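Setting Up and Looking After the Two-Arm Stamping Cell
Project report, Lundstead Technical College, spring term

Background

When our group picked this project we thought most of the term would go into writing motion programs, and we were a little surprised (and, by the end, rather pleased) to find that the bulk of it was spent on our knees under the table with a hex key. The cell has two arms facing each other over a white tabletop, and its job is to press a small wooden block onto an ink pad and then onto paper. It had been sitting idle since the previous class finished with it, and our task was to get it back into steady working order and leave behind a routine that the next group could follow without having to guess.

Mounting and leveling

We began with the bases. The bolts on the left one had worked a little loose, so we took both arms off, wiped down the mounting plates and put everything back in a cross pattern, a bit at a time. After that we checked the table with a long level and shimmed one leg with two pieces of card, later swapped for a proper steel shim from the Skála workshop down the hall, who were very kind about our constant borrowing. A stamping job is not fussy about most things, but it is very fussy about height. If the table leans, one side of the print comes out heavy and the other side hardly shows.

Calibration

Each arm was taught the four corners of the paper area by hand, and then we compared what the two of them thought was the same point. They disagreed by 14 mm on the first try, which gave us quite a fright. The cause was an old tool length still saved in the Jetach controller from a longer set of fingers. Once we had entered the right value the two arms agreed well enough that we could no longer see the difference with a ruler, and we moved on with lighter hearts.

Gripper care

The grippers needed more attention than anything else. Ink gets on the fingers and dries there, and then the block creeps during the press. We settled on this routine, which takes about 22 minutes once you are used to it:

Stop the cell and wait for both arms to settle.
Open the grippers fully and wipe the inside faces with a damp cloth, then a dry one.
Check the fasteners on the gripper body and snug up any that turn.
Follow the gripper cable back along the arm by hand and feel for stiff spots.
Close on the block at low force and tug it gently.
Make a few trial prints on scrap paper before going back to the full program.

We did this after every 60 prints at first and wrote the result in the Peltuvitz logbook each time. By the end of March the cell had made 1,656 prints, with one cable replaced along the way — the old one had been rubbing against the wrist joint.

What is left to do

Print quality is still uneven. Some marks come out streaked and some very faint, and we believe the press force should be set separately for each spot on the sheet. The paper also likes to curl at the edges, so a light clamp or a vacuum plate would be a lovely project for somebody. Our spare fingers and the shim set are in the bottom drawer of the cell cabinet, together with the logbook. 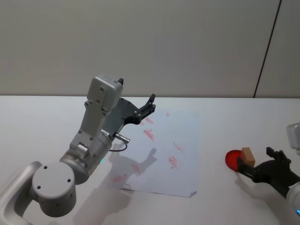 Figure 1. The two arms over a sheet of prints, with the wooden block in the right gripper.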